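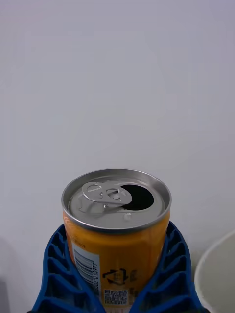
We go through a lot of canned and bottled drinks at our house, and for years they all ended up in one paper bag by the back door. Sorting that bag was a Saturday job and I didn't like it. Small containers are easy enough to sort one at a time if there is a place to put them when you finish. The orange can, for example, has a recycling symbol printed in black near the barcode, so there is no question about which pile it belongs in. What we didn't have was the pile. In August I bought two Neva tabletop bins, one gray and one yellow-green, and we have used them every day since.

I paid $16 for each bin at Fernandes, the housewares store in Pornden. They are sold one at a time, so you can mix colors. The other colors on the shelf that day were a dark red and a navy. Mine came with a cardboard sleeve and a sheet of blank stickers, which I haven't used.

What they are

The Neva is a round, open-topped bin with no lid. It is wider at the mouth than at the base and has a white rolled rim. Both of mine are the same size and shape. There is no foot pedal, liner ring or handle. If you want a kitchen trash can, this is the wrong product. It's meant for a counter, desk or table where you want to drop a few things and carry them out later.

We keep ours side by side near the back edge of the white table. Gray is for cans and yellow-green is for bottles. I let Lavanya Gounder pick which color did which job, and she put the bottles in the bright one because there are always more of them. That has worked fine. Guests ask once and then remember.

Daily use

The mouth is wide enough that you don't have to aim. A standard can goes in any way you drop it. Small bottles tend to lean against the wall of the bin, and that wastes space. If you set them in by hand you can fit more, but most people won't bother, and I don't either. When the bottle bin looks full I push the contents down and usually get one or two more in.

Noise is my main complaint. A can dropped into the bare bin is loud, louder than it was with the paper bag. I cut a circle of felt for the bottom of the gray one and that took care of most of it. A pad in the box would have been nice.

The taper means you can stack one bin inside the other for storage. They come apart without much trouble if you twist a little. It also makes the base narrower than the top, and I was worried about tipping. In normal use I haven't had one go over. With one tall bottle leaning to the side and nothing else inside, it will rock if you bump the table, so put it toward the back.

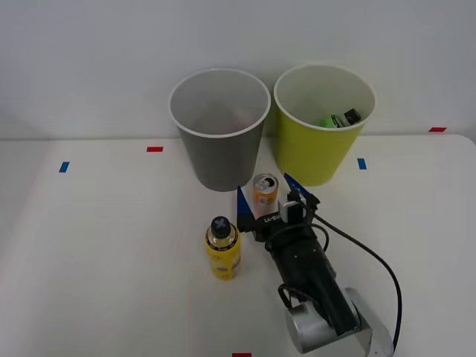 Cleaning

Anything that holds drink containers gets sticky, even when people say they rinsed them. I wash the pair once a week in the sink with dish soap and a soft brush. The inside is smooth and has no ribs or seams to catch syrup, so it takes a couple of minutes. The underside of the rolled rim is the one place that needs attention. Drips run over the edge, dry there, and you feel them the next time you pick the bin up. An old toothbrush gets it.

The interior is light colored, so it shows everything. I count that as a plus, though you may not. Cola stains wiped off as long as I got to them the same week. I left orange soda in the gray one while we were away for 5 days and it took a soak with baking soda. There's no mark now.

Compared with what we had before

Before these I tried the Cendesgate divided caddy, a rectangular box with a panel down the middle. The panel kept sliding, and when one side was full you had to carry the whole thing out. Two separate bins are better for us. We empty the bottles twice as often as the cans, and I can leave the other bin where it is.

Venkatesh Kaimal bought 4 of them for the break room at his office after seeing ours. He says the color is what makes the sorting work there. He would also like a lid, and I agree that in a warm room with fruit flies a lid would help. Neva doesn't make one as far as I can find.

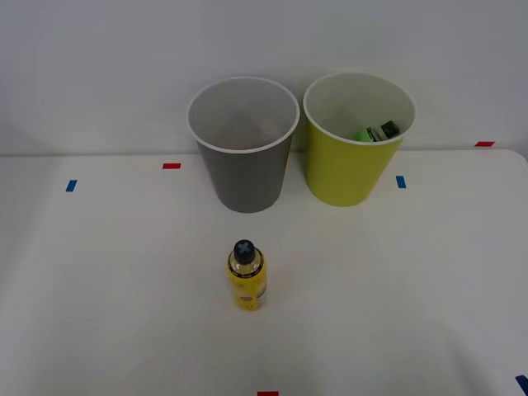 Color is also the reason I'd suggest buying two different ones — I almost bought a matching gray pair because I thought it would look neater. With the gray and the yellow-green together, you can tell which is which from across the room. The green bottle is lying in the yellow-green bin where it should be, and the yellow one with the black cap is standing on the table in front. A yellow bottle next to a yellow-green bin is a hint that even my family can follow. The white rims match, so the pair still looks like a set.

A few other notes. The rim has stayed white so far. The outside of the yellow-green bin shows fingerprints less than the gray. The price sticker on the bottom left glue behind, and cooking oil took it off.

Who should buy them

If you have a small kitchen, a craft room or an office table and you want to split two kinds of containers, these do the job. If you have more than 6 or so people drinking from cans all day, get something bigger with a lid and put it on the floor.

I'd give the Neva bins 4 out of 5. The missing point is for the noise and for having no lid. I plan to buy a third one for bottle caps and pull tabs, probably in navy if Fernandes still has it.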